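How to get through the sock pile (without losing your mind)

Posted in: Laundry, Small Jobs

Quick one, I have 10 minutes before the school run. A few of you asked for the sock part after the towel post, so.

What you need
A clear table. A bed works but socks sink into the covers and you lose the dark ones.
Clean, fully dry socks.
One small box or bag for the singles.
Daylight if you can get it. Navy and black look the same under my kitchen bulb, and I've sent people out in one of each.

Step 1. Clear the table
All of it. Mail, cups, keys. Wipe it, let it dry. If you leave one corner of junk the socks will end up in the junk.

Step 2. Dump and spread
Tip the whole load out and spread it flat with your hands. Last time I did this I'd let it go for weeks and had 157 socks. I counted that once, for a bet with Gaëtan, never again.

Step 3. Un-ball everything
Most socks come out of the dryer bunched up or half inside out. Fix that first, before any matching. Hand in, grab the toe, pull. Shake once. It feels slow but matching goes twice as fast after.

If you like washing them inside out (I do, for gym socks, gets the lint off) then turn them all now. Same direction for everybody.

Step 4. Sort by color of the toe and heel
This is the part I changed. I used to sort by the main color and got a giant heap of gray and nothing else. So many socks are gray. Now I look at the toe, the heel and the band first. Bright ones go left, plain ones right. A gray sock with a pink bit finds its partner in seconds, a gray sock with nothing takes forever, so do the bright ones first and get the table emptied out.

For plain ones go by:
length
ribbing at the top, wide or narrow
thickness – pinch it, you can feel the differnce
how worn the heel is

Step 5. Pair and fold
Lay one sock on the other, toes together, heels facing the same way. Smooth it. Then fold in half, and in half again if they're long. Done.

I don't ball them. My mother did the thing where you flip one cuff over both and it stretched every cuff in the house. If you're a baller, fine, just do it loosely and only with the short ones. For wool or anything fuzzy please fold.

Kids' socks: fold once. They're too small for more and they pop open.

Step 6. The singles
Into the box. Not back in the drawer!! Write the month on the box, mine says May. Next laundry day dump the box out on the table with the new load and see what matches up. Whatever is still alone after two months gets to be a dust rag. Or cut the foot off and use the tube part on a cold water bottle.

Check before you give up:
inside the fitted sheet, corners
the dryer door seal
pant legs
bottom of the hamper
someone's boots

Step 7. Put away
Stand the folded pairs up in the drawer in rows, fold side up. Everyday in front, thick winter ones at the back. You see them all at once and you don't dig.

How long does it take
A normal week is 46 socks here, two adults and two kids, and I can do it in one short podcast. A big backlog, split it. Brights one night, plains the next.

Couple of extra things
Buy 5 pairs of the same plain sock for work and you never have to match those again. Solène Riviere wrote in to say she clips pairs together at the cuff before they go in the wash – I tried it, worked ok, but I kept forgeting the clips.

Sweater folding next, probably. If you have a sock trick leave it in the comments, and tell me what you do with the thick fuzzy ones because mine still take up half the drawer. 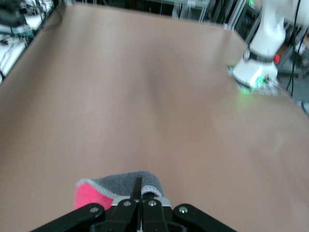
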